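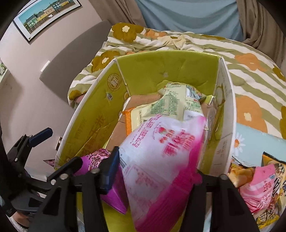
I've been meaning to write up the Bomeo snack box for ages, and now that my second one has been thoroughly picked through (I'm down to the last bag and guarding it), I really ought to get on with it.

For anyone who hasn't come across them, Bomeo put together boxes of Chinese snacks and post them to you in a sturdy cardboard carton. You don't choose what goes in. I first heard of them in May from my friend Henok Kassa, who brought a box on our walking weekend and was very generous with it, and I ordered my own before I'd even unpacked my rucksack!

The box itself deserves a kind word. It's white round the rim and a lovely yellow-green inside, with a round "FRESH" logo on one of the flaps, and it's far too nice to put out with the recycling. Mine lives in the bedroom now as a snack store. Bigger bags go in first, pushed well down, and the flat packets slide in along the sides. Puffy bags do take up a lot of room, mind you, and I always end up with a little heap left over on the duvet.

As for what's inside, the strawberry ones in the white and pink bag were my favourite by a mile - light, sweet and gone in an evening. The purple bag took me longer to come round to, but my sister adores it and has asked for more. I was less keen on the pale green one, which I found a bit plain on its own, though it was very pleasant with a cup of tea.

My grumbles are small ones. There's no English leaflet, so if you have allergies or don't read Chinese you'll need to do some careful translating before you tuck in. At £25 it isn't cheap either, and delivery took four days when I'd been told three. I did write to them about that and had a very sweet reply.

I'd happily give it 4 out of 5, and there's another on order for my niece's birthday. I've asked for it to come to my house first, so that I can wrap it properly and perhaps have a quick look inside.

Juniper Abernathy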